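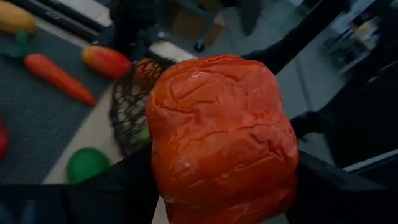
Tan: the film questions page

We've had so many messages since the first screening of Tan that we've put the most common questions in one place. There are mild spoilers further down, and the one big spoiler is at the very bottom with a warning on it. Last updated March 23, 2018.

What is Tan?

Tan is a feature film about the band Senedska, from their first rehearsals in a chapel vestry to the winter tour that nearly finished them. It's a drama with actors, so please don't come expecting a documentary (though there is a bit of real footage, see below). The title is the Welsh word for fire, and also the name of the band's second album, which plays almost from start to finish over the last part of the film and sounds glorious through cinema speakers!

I've never heard of Senedska. Will I be lost?

You'll be fine, and we're a little jealous of you. They were a half-Welsh, half-Latvian group who sang in both languages, often in the same verse, and they never had anything you could call a hit. The film takes its time introducing everyone. If you want a taste beforehand, try the song "Skerov", then try it again louder.

Who plays the band?

Mererid Foulkes plays the singer and does all her own singing, including the unaccompanied bit in the railway waiting room that people keep writing to us about. Ojārs Rimkutė is the bass player. He'd never picked up a bass before he was cast and he learned left-handed to match the part, which still amazes us every time we watch it. Sarmīte Adomaitis plays the drummer, and she really was a drummer first, with years of wedding bands behind her. You can tell from her shoulders.

Who directed it?

Baiba Pētersons, from a script she wrote with Hamish Hepburn. It's her first full-length film. She had made shorts before, mostly to do with choirs, and if you ever get the chance to see those, go.

Are the songs the original recordings?

Mostly they were recorded fresh by the cast. The exceptions are 2 album tracks used as they stand: "Skerov" in the opening and "Salt Road" over the closing names. Everything played on stage in the film was recorded live on the day with the cast playing, wrong notes included. There's a lovely fumbled chord change in the ferry bar gig and we're so glad they kept it.

How much of the story is true?

The outline is true. The chapel, the van, the cancelled dates, the argument over the second album and the long silence afterwards all happened. Two of the record company people have been folded into one character, played with enormous relish, and the order of the February concerts has been shuffled so that the biggest comes last. In life it was near the beginning, and the later ones got smaller and smaller. Some fans mind this a lot. We did too for a day or so, and then we saw it a second time and were happily in tears again.

Is the concert at the end filmed in the real hall?

It's a different hall of much the same age, as the real one lost its balcony years ago. The crowd is real, though! They filled all 1620 seats with people who'd answered a notice on the band's mailing list, and gave them a proper full-length set, so when the camera turns round on the audience during "Harbour Lamps" those are long-time fans singing words they've known half their lives. A few of us are up in the left-hand side of the balcony, far too small to make out.
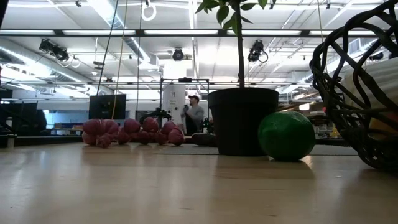 How long is the film?

It runs for two hours and four minutes, with no interval. The last song carries on to the very end of the credits, so stay in your seat if you can.

Is it in Welsh, Latvian or English?

All three. Scenes at home are in Welsh or Latvian depending on whose home it is, the rehearsals slide about between everything, and the record company speaks English throughout. The cinema version has English subtitles for the other two languages. Song lyrics are subtitled too, apart from the waiting room song. That one was left alone on purpose and we think it was the right choice.

Can I bring the children?

It has a 12A certificate. There's some swearing (the subtitles are quite frank), a lot of smoking and one upsetting scene in the van at night. No violence to speak of. Ours lasted the whole way through and came out wanting drum kits, so be warned.

There's flashing light in the trailer. Is there more in the film?

There is, and it's worth knowing in advance. The club scene early on has a strobe that goes on for most of a song, and the final concert has some fast white flashes near the start. If flashing light affects you, please speak to the cinema before you book and they can tell you when to step out.

Where can I see it?

Sukix are handling the release and keep the full list of cinemas on their own site. It's mostly independent places and arts centres, with dates being added as we type. If your local isn't on the list, ask them! Several cinemas have taken it on after a handful of requests at the box office.

Are there subtitled screenings with descriptions of the music and sound?

Sukix have made a captioned version and cinemas can ask for it at no extra cost. It names each song as it starts and describes the playing rather beautifully. Look for CAP next to the time in the listings.

Is there a soundtrack album?

On CD and download now, with the vinyl to follow. It has all the cast recordings, including a complete "Harbour Lamps" (the film fades it early, the only decision in the whole thing we'd argue with). The original Senedska albums are being pressed again too, and after years of paying silly money for scratched copies we can hardly believe we're typing that.

Who are all the names at the end?

Those are the backers, 2476 of them, listed alphabetically by first name. The money for the concert scenes came from that appeal. If you gave and your name is missing or spelt wrong, write to Sukix with your receipt and they'll put it right for the disc.

Did the surviving members approve?

They read the script and came to the set on a couple of days. The guitarist lent his own amplifier, which is the battered cream one in every rehearsal scene. The singer has said she'll watch it when she's ready, and everyone has sensibly left it at that.

BIG SPOILER: do they play together again at the end?

The film stops before we find out. You see four chairs being set out in the vestry, you hear the door, and then it cuts to black and "Salt Road" starts. As for what happened in life, the band have never told anyone, and we've stopped asking.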